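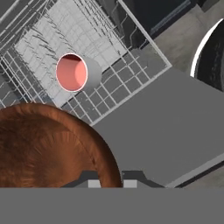
Getting more out of your dishwasher

Most complaints about a dishwasher come down to three things: a dirty filter, a crowded rack and too much detergent. All of them can be fixed without a service call.

Clean the filter

On most machines the filter sits in the floor of the tub, under the lower spray arm. Turn it a quarter turn and lift it out. Rinse it under warm water and go over the mesh with an old toothbrush. Don't use a wire brush. Do this every 2 weeks if you run the machine daily, once a month otherwise.

Check the spray arms

Lift or unscrew the arms and hold them up to a window. Seeds, labels and bits of eggshell get stuck in the holes. A wooden toothpick clears them. Put the arms back and spin them by hand before you start a load — if a pan handle stops the arm, half the dishes stay dirty.

Loading

Scrape plates but skip the rinse. Face the dirty side toward the middle. Mugs and glasses go in the top rack, open end down and a little tilted so water runs off the base. Large platters belong at the sides of the lower rack, where they won't block the detergent door. Mix forks and spoons in the basket so they don't nest.

Detergent and hard water

Start with less powder than the box says and add more only if the dishes need it. White film on glasses usually means hard water. Our reader Souad Slaoui had water that tested at 293 parts per million, and she got rid of the film by keeping the rinse aid full and running an empty hot cycle with a cup of white vinegar on the top rack. Don't mix vinegar with bleach.

Run the kitchen tap until it's hot before you press start. The first fill will then be hot too.

Smells

Wipe the door gasket and the bottom edge of the door with a damp cloth and a drop of dish soap. The spray doesn't reach that edge. Leave the door open a few inches between loads. If the smell stays, look at the drain hose under the sink — it should loop up high before it goes down to the drain.

Tips collected by Jirayu Phuthong. Next month: refrigerator seals.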